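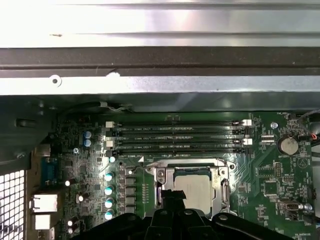 # Unit 3: The filmmaker documentary

Read this before the screening. Bring it with you, along with the log sheet from last time.

## What the form is

A filmmaker documentary takes a director, or sometimes an editor or cinematographer, as its subject. It runs as a single feature or as a series with one person per episode. The material comes from four places: a long interview with the subject, interviews with people who worked with them, clips from the finished films, and footage shot on set. Older examples lean on clips. Newer ones, made for streaming, lean on the interview and on access to a current production.

It overlaps with the "making of" film but isn't the same thing. A making-of follows one production from start to finish and is usually paid for by the studio releasing it. A filmmaker documentary covers a career, or a large part of one.

## Case for this unit: *The Clamudis Sessions*

We will watch the opening episode of this series, produced by Poduval Pictures. It has 6 episodes, and the finished running time of the first is 108 minutes, long enough to have been entered in festivals as a feature. The interviews were recorded over 18 days in a rented house in Mellthorpe. The on-set material comes from a separate shoot in Ikuvport, where the director was finishing a crime drama.

Watch for the join between the two. The Mellthorpe interviews are shot on two cameras with soft window light and almost no music. The Ikuvport footage is handheld, with production sound left in. The editors cut from a statement in the house to an action on set, and the viewer is asked to take the second as proof of the first. Sometimes it is. In the rehearsal sequence the director says that actors are never given line readings, and then we see one being given.

## The host

Series of this kind often use a host who sits with the subject and asks the questions on camera. Three things change when the host is visible:

- We hear the question, so we can judge how much the answer was led.
- The subject has someone to look at, and the eyeline settles.
- The tone becomes social. Hard questions get softer, or get saved for the last part of the interview.

When the host is cut out, the answers play as monologue. The editor then has more freedom to move them around. Listen for changes in room tone in the middle of a sentence.

## Access and control

Ask who agreed to what. A subject who supplies home footage, opens a set and calls up former colleagues is giving the production most of its value, and will often ask to see a cut. Some contracts allow the subject to correct facts only. Others allow removal of scenes. Viewers are rarely told which applies.

Rights to clips matter too. If a studio refuses to license a film, or asks too much, that film may get two lines of dialogue and a poster. A gap in the career story can be a licensing problem. Check the filmography against the episode before you decide the editors thought a title was minor.

## Terms

**Talking head:** an interview shot of a person from the chest up.

**B-roll:** footage laid over an interview to cover cuts or show what is being discussed.

**Archive:** any material not shot for the documentary, including stills, news footage and home video.

**Sizzle reel:** a short cut made to sell the project before it is financed.

## Log sheet

Fill in one row for each sequence: start time, source of material, who is speaking, and whether the host can be heard. Leave the last column blank until discussion.

## Written work

Pick one sequence of no more than 3 minutes. Describe how it is put together, shot by shot, and say what claim it makes about the director. Two pages, typed. Plot summary of the clips doesn't count toward the length. Hand it in with the log sheet stapled behind.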